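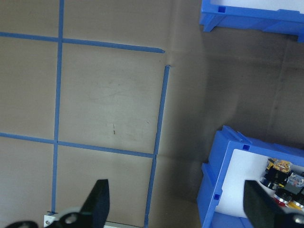
Por: docência de Morfologia Urbana, polo de Sial

Aula 2 - a quadrícula e o lote

Recapitular da aula anterior: traçado orgânico vs. traçado planeado. Quase nenhuma cidade é só uma coisa. Cuidado com isto no teste, todos os anos há quem escreva "medieval = desordenado". Errado. As vilas novas medievais têm muitas vezes traçado regular.

Caso 1: Preltthorpe. Carta de fundação de 1465. A carta fixa 300 lotes, todos com a mesma frente de rua, profundidade variável. Porquê a frente e não a área? O imposto era pago pela frente. Daí os lotes compridos e estreitos, com a casa à face da rua e a horta atrás. Travessas de serviço só aparecem depois, quando as hortas começam a ser construidas.

A quadrícula não fecha a norte. O terreno cai para o rio e as ruas transversais param antes. Ver na planta da sebenta: a rua da feira acaba em nada, e a seguinte arranca um pouco desalinhada. Desacerto típico de obra feita em duas campanhas de medição.

Termos a saber: frente, fundo, tardoz, quarteirão, alinhamento, servidão. (Tardoz com z!)
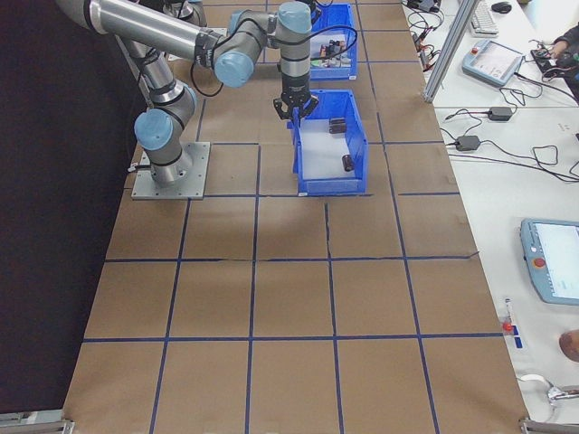

MORFOLOGIA URBANA / Parcelamento

Caso 2: Indton. Vila mineira, planeada para 3000 habitantes, nunca lá chegou. Quarteirões quadrados, praça central, igreja fora do eixo. Aqui o lote é vendido por área, logo forma muito mais próxima do quadrado. Comparar com Preltthorpe - a regra fiscal muda a forma da cidade mais do que o desenho.

Problema do quarteirão quadrado: o miolo. Fica inacessível, acaba em armazéns, pátios, casas de renda baixa. Em Indton abriram-se passagens a meio do quarteirão. No cadastro vê-se bem, são as parcelas finas sem numero de polícia.

Persistência: o edifício cai, a rua muda de nome, o limite da parcela fica. Regra geral, do mais durável para o menos: rua, parcela, edifício, uso.
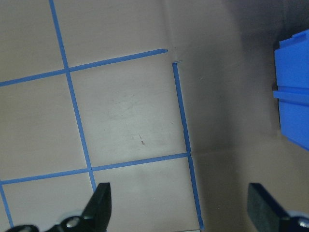
Fig. 3 - Malha em fita azul, uma das linhas interrompida.

Para a próxima aula:
- ler o capítulo sobre Skullberg (expansão por anéis, sem quadrícula)
- trazer papel vegetal e lápis, vamos decalcar o cadastro
- exercício: escolher um quarteirão da vossa zona, marcar frentes e fundos, dizer qual o limite mais antigo e justificar. Uma página, a entregar até ao fim de março

Escala 1:1000, com norte marcado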